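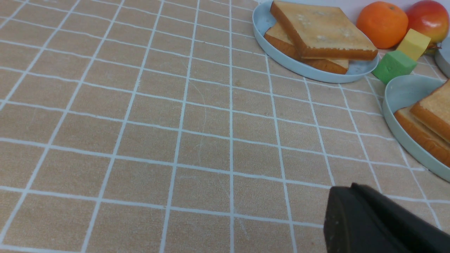 Can you build a working robot arm in a shared workshop without a big budget?

You can get surprisingly far with one, as long as you're happy to redo things and you pick a job small enough to finish in a semester. Ours was setting a breakfast table, and we got most of the way there.

Okay, so the project. There were two of us on it, me (Nayeli Rosales) and Perla Meléndez, and we named the arm Banitska because Perla was hungry the day we filled out the form. We built it at Traludo, the shared workshop where Perla already had a shelf and a key. The plan was to have the arm pick up a slice of toast, put it on a plate, and do the same with fruit, all on a regular table and all by itself once you pressed go.

The arm has 6 joints. We printed most of the links ourselves and had to throw out the first shoulder because I sliced it in the wrong direction and it split along the layers (I still have both halves on my desk). The second shoulder is thicker and ugly and has never given us any trouble! The motors came secondhand from Fulgencio Orozco, who teaches the evening electronics class, and one of them had a stripped gear inside that took us a whole weekend to find. We kept blaming the code. It was never the code, that time.

We put the camera down by the gripper, so it rides along with the hand. I wanted it up on a pole looking down at everything, and Perla argued me out of it. She was right about the pole getting bumped, but her way has its own problem, which is that the lines on the tabletop lean and squash depending on where the hand is. Squares close to the camera look huge and the far ones go flat. So before anything else we had to teach the program to turn what it sees into real distances, and the grid on the tabletop ended up being super handy for checking that.

Toast is a weird thing to pick up, by the way. Squeeze it from the sides and the crust crumbles, go too gently and it slides right out. Stacked slices are worse, with the faces and the crusts all close to the same color, and the program kept deciding that two slices were one big slice. We fixed some of that by looking for the darker crust edge first. Round fruit was way easier (bright color, simple shape), though it does like to roll.

For practice data we saved 4000 pictures and labeled 2453 of them by hand before we ran out of patience. Montserrat Manríquez, our project teacher, said to stop there and test, and I'm glad we listened.

Things still on the list: the gripper tips need something softer on them, the wrist cable is too short and tugs when the hand turns all the way left, and the stop button should be somewhere you can reach without leaning over the table. Perla wants to start on the cable first. I'm voting for the stop button.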